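Recording Cloth-Handling Examples With a Hand-Held Gripper: How I Do It

Fri 10 October

I've been collecting cloth demonstrations for the Drorura project since June, and I still think it's the most fun you can have with a pile of laundry! You pick up a gripper, you do the job the way you want the robot to do it, and the lens sitting above the fingers keeps a record of everything. Do that enough times and a policy starts to pick things up on its own. The first time ours lifted a T-shirt by the hem I ran down the hall to tell people.

What follows is the routine we use in Solldale for one task: take hold of a crumpled piece of cloth on a bed and spread it flat. It's a great first task. Cloth forgives a clumsy grab, a mattress forgives a clumsy hand, and almost any home has both.

What you need

A hand-held gripper with a wide-angle camera on it, charged.
A bed with a fitted sheet on it. Plain sheets are easiest to start with, patterned ones come later.
A mixed bag of cloths: shirts, towels, pillowcases, a scarf or two.
A notebook, paper or otherwise, for the episode log.
Free space on your card. We budget for 256 episodes per card and swap before it's full.

Step 1. Check the fingers

Squeeze the trigger ten times with nothing between the tips. They should close in the same spot every time and open all the way without sticking. If a tip has shifted, snug up the bolts and run your calibration again before you record. I skipped this once and lost an entire afternoon – the opening width in the log was off and every grasp from that day had to go.

Step 2. Make a mess, then leave it alone

Drop the cloth from waist height. Don't arrange it. Our early crumples were much too polite, all with a nice corner sticking out where the fingers could find it, and the policy fell apart the moment a real shirt landed with its corners tucked under. If you want variety, drop it twice, or toss it from the other side of the bed.

Leave the rest of the room as it is too. Bags, books, clothes on a desk, whatever happens to be around will be around when the robot gets there.

Step 3. Start from a different place each time

Hold the gripper up so the whole cloth is in view, press record, and count one full second before you move. Vary where you stand. I go foot of the bed, left side, right side, then back to the foot, with the gripper a bit higher or lower each time.

Step 4. Come down and pinch

Bring the fingers down slowly with the tips open, on either side of a fold near the edge of the cloth. You want a real gather of fabric between them. Too shallow and it slides out when you lift. Too deep and you'll take the fitted sheet along with it (everyone does this in the first week, including me, many times). Close fully, wait half a second, then lift a couple of inches.
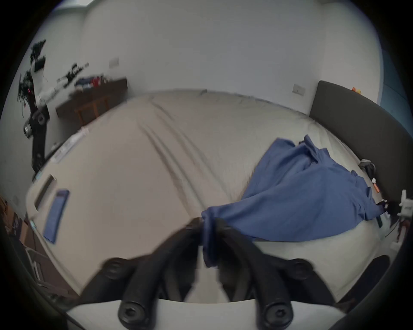

Jong-dae Jeon keeps asking me to mention that the pause after closing matters more than the speed on the way down, and that when he trimmed those pauses out of a batch to save space, the policy learned to lift before it had hold of anything.

So keep the pause. It feels silly while you're doing it, and after an hour you'll stop noticing.

Step 5. Spread and let go

Pull toward the nearest open part of the mattress and lay the edge down. Open the fingers all the way before you back off. If the cloth still has a big hump in it, go again from another edge. Our limit is 4 grasps per episode. When it isn't flat by then, stop recording and mark it "partial." Partials are useful! Don't throw them out.

Step 6. Log it before the next drop

Write down the cloth, the start side, the number of grasps and one of three words: flat, partial or bad. Bad is for a dead camera, a finger over the lens, or somebody walking through and bumping your arm. A missed grasp that you recover from is still good data, and I'd go so far as to say those are my favorites – the robot will miss too, and it needs to have seen what to do next.

How many is enough?

We have 2,867 episodes now. The first policy that did anything worth watching was trained on far fewer, but it only knew towels. Adding more towels barely helped. A single day of 117 episodes in two unfamiliar bedrooms did more for it than the whole week before, so if you have to choose, change the room.

Comments

Deividas Jõgi
Do you record left-handed as well? I'm on the Caron rig and all my approaches come in from the same side.

Reply from the author
Yes, one session in every few. It's slow going at first, but the approach angles are wonderfully different. Try it!

irden_fan
Thanks for the bit about partials. I'd been deleting mine.

Contact | © Irden | Back to top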